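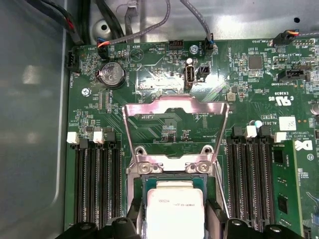 I spent Sunday on the Endier fingers again. The Csonka set is 14 mm wide at the tip and the Endier is 10, and I wanted to know if that matters on a CPU. It does. With the wide tips I kept worrying about the load plate. The narrow ones leave enough room to let go.

The arm runs on the Etari controller. I left the speed low and changed only the fingers.
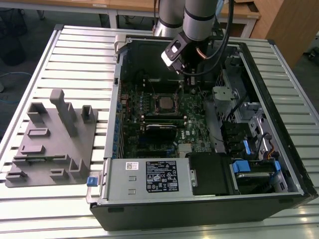
Side camera view, gripper over the back end of the board.

I like this angle for height, but it's no good for lining up on the socket. For that I use the wrist camera.
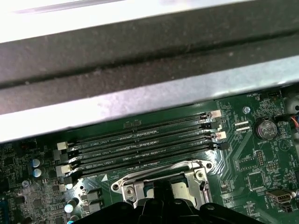
Wrist camera, finger in the opening of the socket bracket.

Glare is still a problem on bare metal. I'll try a softer lamp next and then go back to memory modules, with the Endier set left on.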